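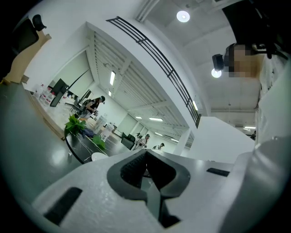

A white hand-held gripper with a dark gray jaw, with a person at upper right.

Lost Halvorsen session to air on Wednesday night

A radio session that the folk duo Halvorsen recorded in the late 1970s, and that both members believed had been taped over, will be played in full on the Steltier program this Wednesday at 9 p.m.

The recording runs 70 minutes and includes 15 songs. Four of them were never released in any form. The rest are early versions of material that ended up on the duo's only album, which came out on the small Ovel label in a pressing of 467 copies and has been hard to find ever since.

The tape came to light in January, when Sawsan Bitar, the program's producer, was going through reels bought with the contents of a closed studio. The box was marked with another act's name and a session number that didn't match anything in the studio's log.

"I put it on expecting a dance band," Bitar said. "Then a man started counting in and I knew the voice before he got to four. I had that album as a teenager. I wore out side two."

She played a minute of it down the phone to Rigoberto Tovar, who sang and played twelve-string guitar in the duo. Tovar left music in his late twenties and taught high school geography until he retired. He said he had not heard some of the songs since the day they were recorded.

"There's one called 'Ferry Money' that I'd forgotten completely," he said. "I couldn't tell you the second verse now if you paid me. I listened to it and thought, well, that's a decent tune, I wonder who wrote it."

He did. The label on the inside of the box lists him as writer of nine of the songs, with the others described as traditional. Two of those are sung by his partner in the duo, who died some years ago. Her family has given permission for the broadcast.

Halvorsen played mostly in coffee houses and college halls and were together for a little over three years. They took the name from a hardware store across the street from the apartment where they rehearsed. Tovar said people regularly assumed they were Norwegian, and that one club owner asked them to wear sweaters.

The album sold slowly, and Ovel folded before a second could be made. Copies began to change hands among collectors once one of its songs turned up on a home-taped compilation that was passed around in the 1990s. Tovar said he owned two copies himself and gave one to a former student who asked for it.

The tape was transferred at Vinetti, a mastering room that does a lot of work on older recordings. Most of the reel was in good shape, according to Bitar, but the first song has a dropout near the end that could not be repaired. The program will play it as it is. Talk between the songs has been left in as well -- including an argument over a capo.

A release on vinyl and CD is planned for later in the year, with a first run of 2,000 on vinyl. The running order will be the same as on the tape. Tovar is writing the sleeve notes and has asked anyone with photographs of the duo on stage to get in touch through the program. He has three, he said, and his eyes are shut in all of them.

He has no plans to perform. He still owns the twelve-string, but arthritis in his left hand has kept him from playing it much -- he can manage a few of the slower songs in open tuning.

Wednesday's broadcast will be repeated on Sunday at 2 p.m. Tovar will be in the studio for the first airing and will talk with Bitar after the last song.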